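Chapter 6
Why Bread Rises

I killed my first sourdough starter in five days. I'd kept it on top of the fridge, where it was far too warm, and I fed it whenever I happened to remember (so, twice). My neighbor Pirjo Niskanen gave me a spoonful of hers and told me to try again, and that jar is the reason I ended up writing this chapter!

So let's talk about yeast. It's a living thing, a fungus made of single cells, and it eats sugar and gives off carbon dioxide. Flour and water make gluten, a stretchy net that traps the gas, and up goes your dough. That's the whole trick, really, though it took me 14 pages to explain it properly and I still left out rye.

Before you read on, mix half a cup of flour with a quarter cup of water in a clean jar. Cover it loosely and leave it on the counter. We'll come back to it in Section 6.2, and by then I hope you'll have some bubbles to look at. If you don't, give it another day and keep feeding it. Mine sulked for most of August before it got going.
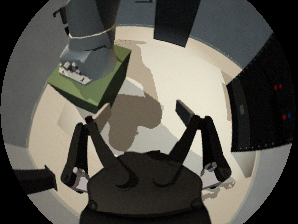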